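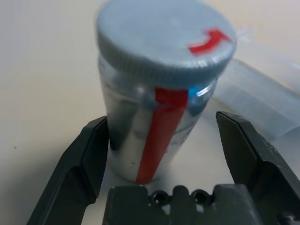

Fig. 3. Jar with screw-on lid between the gripper fingers. Red arrow on lid: turning direction.

Section 3: Planning and budgeting a lid-turning cell

By the Drornmont documentation desk, Stikow
May 11, 2024

This section covers what to decide and what to cost before an arm, gripper and wrist camera are ordered. It applies to benches where the main task is holding, turning or lifting small screw-top containers. Installation is covered in Section 4. Read this section in full before filling in the order form.

3.1 Before you ask for a quote

1. List every container the cell must handle. Record the outside diameter of the body, the outside diameter of the lid, the overall height and the full weight.

2. Measure the widest item on the list and add clearance on both sides. The gripper must open past the body without touching it on the way in. A stroke that only just fits the widest jar will be too small in daily use.

3. Note whether each body is clear or opaque. Clear walls pick up reflections and highlights, and they are harder for the vision software to outline. Allow time for marking or for extra lighting.

4. Decide how the body will be held while the lid turns. One arm cannot grip the lid and restrain the jar. The choices are a second arm, a bench clamp or a fixed nest.

5. Write down the direction of turn for each lid type. Left-hand threads are rare but do occur on older stock.

Note: A single Drornmont arm with a bench clamp costs less than a two-arm cell, but the clamp jaws have to be changed for each body size. With more than three body sizes, price both layouts.

3.2 Marking the samples

Marked samples are needed for the acceptance trial. Coloured tape is sufficient.

1. Place a curved arrow on the top of the lid to show the direction of turn.

2. Run one straight strip down the side of the body, starting at the base of the lid. It serves as a reference line if the body slips in the clamp.

3. Use a colour that contrasts with the bench top. Red on a pale bench is suitable.

Caution: Do not put tape on the ridged rim of the lid. It changes the grip and the trial results will not carry over to unmarked stock.

3.3 Items to include in the budget

Enter each item on its own line. Requests sent to Rorkeck as a single total are returned.

- Arm and controller
- Gripper with one set of fingers
- Spare finger sets: order 3
- Wrist camera, bracket and cable
- Bench clamp or second arm
- Sample containers: 12 of each type, with lids
- Guarding and emergency stop
- Operator training: 11 hours per shift team
- Service cover: 18 months

Note: Finger tips are wearing parts and fall outside the service cover. Charge them to consumables — not to capital — or the replacement order will need a second approval.

Caution: The wrist camera bracket adds to the load carried by the arm. Add the weight of the bracket, camera, gripper and fullest container together before choosing an arm size.

3.4 Space and services

1. Allow a matt, level bench top in a plain colour. Gloss surfaces give false edges.

2. Keep spare packaging and bags out of the working area during the trial. Clear or frosted items behind the work may be picked out as a second container.

3. Provide one switched supply for the controller and a separate one for lighting.

4. Leave room behind the arm for the camera cable to move freely through the full wrist turn.

3.5 Order of purchase

Order the gripper and sample containers first. Run the bench trial with a loan arm, then confirm the arm size. Orders for delivery in October should be placed after the trial report is signed, as the arm size cannot be changed once the build has started.

Reader comments (3)

benchtop_k: We priced the clamp only and forgot the jaws. Would be useful to have jaws as their own line in 3.3.

Cha site stores: Does the service cover start at delivery or at acceptance? Our quote says delivery.

mwr: Agree on the matt bench. We had to re-cover ours.

Contact: Stikow customer documentation, Drornmont product line. © 2024 Stikow. All rights reserved. Back to top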